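Zimon Street Courts — minutes of the November players' meeting
11 Nov 2018, clubroom, Ventura Park

Hi all, I took the notes again, so these are in my own words and you'll have to put up with them. If I got something wrong, reply to the list and I'll fix it before the next meeting. We got going a little late while people found chairs, and the coffee was already gone by the second item.

Last month's minutes
Approved with one change. I had written that the side gate gets locked at dusk. It gets locked at 10, when the lights go off, and it has for years. Sorry to anyone who rushed home early on my account!

Court surface
This took up most of the evening, as I think we all knew it would. Court 4 has the long crack running in from the back fence, and it has opened up again since the summer patch. Court 2 has the puddle. We have two quotes in hand. Stellance would clean out the crack, fill it and recoat the whole court, and they could start in the spring once the nights warm up. Eker wants to do the crack and the low spot together in one visit, which costs more but means only one closure. People went back and forth on this for a good while. The folks who play mornings hate the puddle much more than the crack (it sits there until lunch if it rained overnight), and the evening crowd mostly feel the other way, having tripped on the thing.

I said I'd rather pay once and be done with it, and I'd say about half the room was with me. The other half wanted to know how long the Eker fill is guaranteed, and none of us had the answer. So we didn't vote. I'm going to call both companies, ask about guarantees and how long each court would be shut, and send everyone the replies side by side. Please read them before December so we don't start over from the beginning.

Court time
The limit when people are waiting stays at 90 minutes for doubles. There was a push to cut singles down to an hour and it passed pretty easily. The new sign will say so. Warming up counts as part of your time, and yes, that includes serves.

We also talked about the sign-up board, which has turned into a mess of crossed-out names. Somebody suggested moving the whole thing online and there was a lot of groaning, and then a fairly good argument for it — you could see from home whether it's worth driving over. I liked the idea more than I expected to. For now the board stays, with a fresh sheet each morning and first names plus last initial so we can tell people apart.

Balls and the ball bin

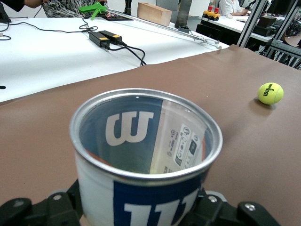

We're going through practice balls much faster than last year, and a good number of them are ending up over the fence in the creek. The plan is to buy in bulk again before the holidays and keep the new ones in the locked closet until the bin runs low. If you open a fresh can for a league match, please take the old balls to the bin afterward and don't leave them on the bench. Dead ones go in the box by the clubroom door. The elementary school still wants them for chair legs, and they'll take as many as we can give.

The question of whether league players should bring their own balls came up again. It was voted down again. Home side supplies the balls, same as always.

Lights
Two of the lamps on the parking lot side are flickering, and the timer is still running on summer hours. I reported both to the parks office and got a friendly note saying it's on their list. I'll keep bugging them. If you're the last one on the courts, please don't open the timer box and try to fix it yourself. It got set to come on at breakfast last time, and we heard from the neighbors.

Winter social
Chili again, by popular demand. We'll have it in the clubroom after the mixed doubles, weather permitting, and if it's pouring we'll just eat earlier. Bring a side or a dessert and put it on the list by the sink so we don't wind up with all cornbread (I love cornbread, but still). We need slow cookers and extension cords, and someone with a big car to pick up the folding tables.

Odds and ends
The windscreen on the north fence has torn loose at one corner and needs new ties. The lost and found is overflowing, mostly with sweatshirts and single gloves, and whatever is left at the end of November goes to the thrift store. Dogs are fine outside the fence on a leash. The water fountain gets shut off for the winter after the first hard freeze, so start bringing a bottle.

Next meeting is in December, same room. Court quotes are first on the agenda, and I'll make a bigger pot of coffee.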